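Home | Streaming | Gadgets | Opinion | Contact

I Pay for Five Streaming Apps and I Still Watch the Same Show

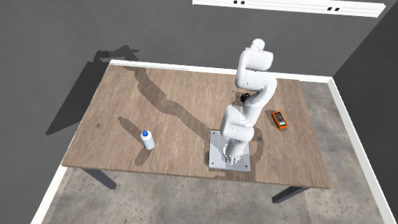

A white robot arm on a wooden table.

So I sat down last night to watch a movie, and I'd like to tell you which one, but I never got that far. I opened Estetti first, scrolled past the same row of cop shows, gave up, tried Fesley, and then my dinner was cold. I ended up with an episode of a baking show I've seen so often I can say the lines along with the host (and I don't even bake!).

Here's my gripe. When I signed up for Estetti back in December, the ad said 1,000 movies, any time, all mine. Great! I bet I've wanted to see 21 of them, and half of those turned up on a different app by the time I got to them. Fesley has 700 titles and I like it a lot better. The list is short enough that somebody over there must have picked it. There's an old Westerns shelf, a shelf of monster pictures, and a little write-up for each one that sounds like a person typed it.

I grew up in Esusstead, where we got 10 channels if the wind was right. You watched what was on. Sometimes what was on was a three-hour thing about canals, and I'm telling you, I still remember those canals. I would never click on a canal show today, not with all those thumbnails yelling at me.

My brother says I'm just being nostalgic and that I should make a watch list like a normal adult. I have a watch list. It's enormous and I'm scared of it.

What I'd really like is a plain old channel button inside the app. Press it and something is already playing, halfway through, no trailer, no "are you still watching." Anozie had one for a while and I used it every single night, then they moved it under a menu and next thing you know it was gone. I wrote to them about it and got a nice email back with a coupon in it.

Anyway, I'm dropping two of the five this month. Fesley stays. Estetti goes as soon as I can find the cancel page, which is hiding somewhere behind the cop shows.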